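3.2 Folding on the bed

Of all the places where our households dealt with clean clothes, the bed gave us the most to write about, and it was a real pleasure to watch. We had expected tables. Pickering and Maillard (the two of us who did the home visits in Stustport) came back from the first week in February with notebook after notebook about mattresses, bedspreads and how far a person can comfortably lean. In 34 of the 40 homes the bed was the main folding place, even where a large table stood free in the next room.

Jackets turned out to be the best garment for seeing how people think with their hands. A T-shirt forgives almost anything, but a jacket has a collar that wants to stand up and sleeves that have to go somewhere. The commonest method, which we call the back fold, starts with the jacket face down and the collar pointing away from the folder. One side is brought inward over the back, sleeve and all, and the other side follows.
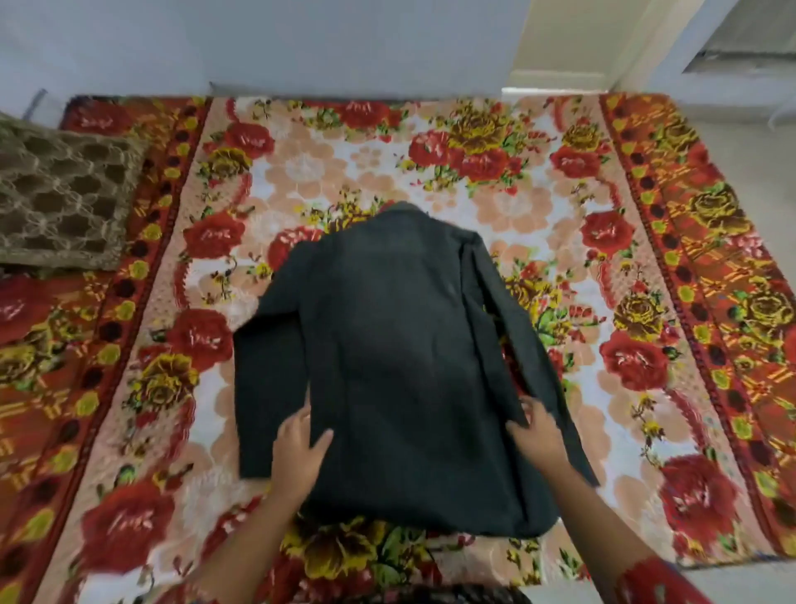 Figure 3. The back fold with one side turned in: a dark jacket, face down on a floral bedspread.

What delighted us was how much work the resting hand does. Folders spoke at length about the hand that moves the cloth and hardly at all about the one that holds the rest of it flat, yet when we asked them to try a jacket one-handed, most gave up at the second sleeve. "I didn't know I was doing that," one woman told Maillard, and then folded three more to check!

The bedspread matters too. Several folders said a soft surface grips the cloth a little and stops it sliding, while others complained that it hides creases until the jacket is lifted. We return to this disagreement in Section 4, where the same jackets are folded on a bare table.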